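Subject: Re: Matton shoreline, lift or leave it in?

Hi all,

Marloes Van den Broek wrote:
> We have two boats at Matton and the cove ices over most
> years. Do folks leave the lift in, or pull it?

Marloes, welcome, and what a nice question to come home to! We're at 102 on the Hoekstra side, so a bit more sheltered than you, but we did leave ours in one February and the ice bent a leg on it. Ever since, we've had it pulled in the fall (the barge comes over from Kodcombe, and they're lovely people) and our last bill was some 710 dollars, blocks and all. I do grumble, but I sleep better when the wind gets up. If your two lifts are the same make, ask if they'll do them in one trip!

Come by for coffee and I'll show you where we stack the frame.
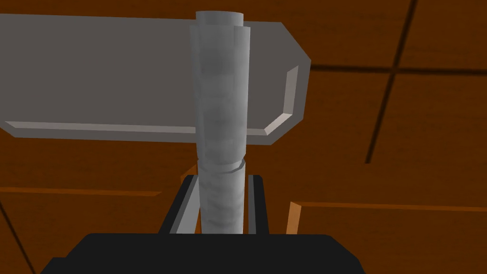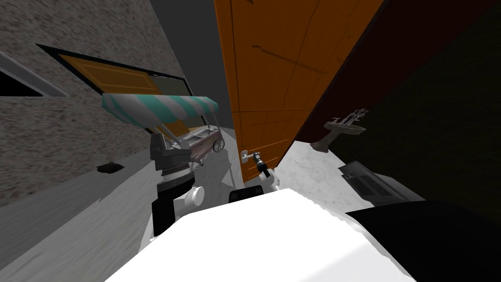
Hesberg Dock and Shoreline Club

Oh, and do take the canopy off first, it's so much easier with two people.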